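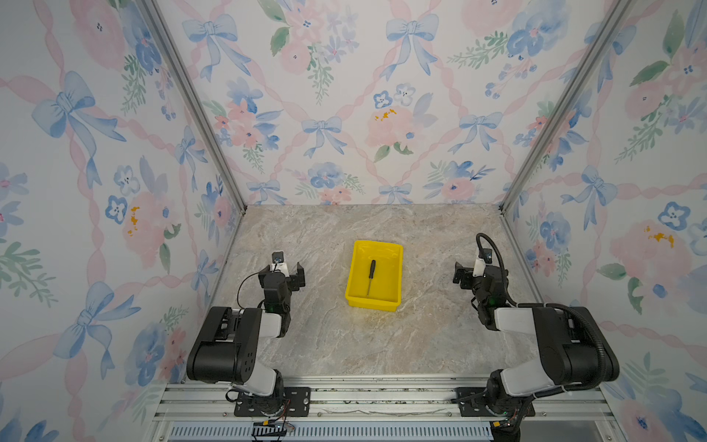

Calum Imrie reckons the yellow tray should live on the tabletop all the time and that the drawer can go to whoever wants it. I half agree. A drawer gets shut and then everything in it is forgotten. But a tray fills up, and by May we were tipping ours out once a week to find anything.

4 Oct 2026

Small tools again. Trying the rule Calum and I settled on: one job, one tray, and only what the job needs goes in it. At the moment that is the black-handled screwdriver, handle to the back wall. When the job is finished the tray goes back with nothing in it.

Went through the old Kustance drawer this morning. Took nearly 2 hours. Sorted out:

- screwdrivers, 14 in all, four with tips too rounded to keep
- hex keys, mostly loose from their holders
- one bag of M4 screws marked 428 in pencil, no idea what the number refers to
- tape ends, dried glue, a bus ticket from Hekthorpe

Rounded ones are in the scrap tin. I kept one back for opening paint. Hex keys are in a jam jar until somebody finds the holders.

Wiped the marble-pattern top with a damp cloth and a drop of washing-up liquid. Don't use the Losix spray on it, it left a smear last time that took two goes to shift. The flowered paper can be dusted but please keep the cloth dry, the joins lift if they get wet. There is a spare roll behind the door if a piece needs patching.

Shallow trays suit this better than the deep boxes. You can get your fingers under a thin shaft against the sloped side, and a dropped screw shows up well on yellow.

Still to do: label for the jar, new blade for the scraper, ask Calum whether he wants the drawer unit or if it goes to the skip on the next run.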